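Prollwood Manipulation Group - Shared Notebook
Bench 3, kitchen tasks
Tuesday, 9:40
Entry by I. Tudose; read and initialed by Y. Fang

Purpose of the session: to compare the two policies trained on the October demonstrations. Policy A uses the wrist view alone. Policy B uses the wrist view and the joint positions. Both were trained on the same 840 demonstrations, and both are to be run on the cooker task with the start pose varied between trials.

The protocol is the one agreed with V. Mocanu last week. Each policy receives 40 trials. A trial ends when the target handle has been held clear of its support for three seconds, when the arm stops on a force limit, or when the operator ends it. Operator stops are to be entered as failures, with the reason written next to them. S. Jarman asked that near misses be noted separately - a touch on the handle without closure is not the same fault as an approach to the wrong handle, and the earlier log did not distinguish them.

Wrist calibration was repeated before the first trial. The residual was within the limit set in the Drondach procedure and no correction was applied.
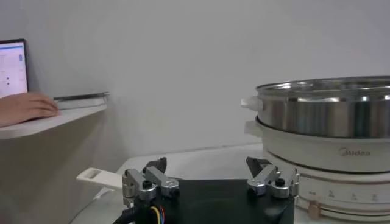

Policy A was run first. It completed 33 of the 40 trials. Of the seven failures, three were approaches to the wrong side handle. The cooker presents two white handles on the same side, one just below the other, and from a low start pose the policy tends to settle between them before it commits. The other four were near misses of the kind Jarman described. No force stops were recorded.

Policy B has not been run in full. A short check at noon showed the arm pausing before closure in a way that was not present in training. Fang suspects the joint positions are reaching the policy one step late. The logger on the Jornport machine was updated on Monday evening, and the time stamps should be checked against an older run before anything is concluded about the policy itself.

The result for A should not be quoted outside the group yet. F. Dumitrescu has pointed out that the start poses were drawn from a narrower range than the one written in the plan. I have confirmed this in the configuration file. The 40 trials stand as a pilot and will be repeated with the full range.

Open items:
Fang - compare time stamps, old logger and new.
Tudose - correct the start pose range and rerun Policy A.
Mocanu - decide whether wrong-handle approaches are scored as a separate class in the report.
Jarman - send the near-miss sheet used on the Roman bench.

Arm parked and powered down at 16:15.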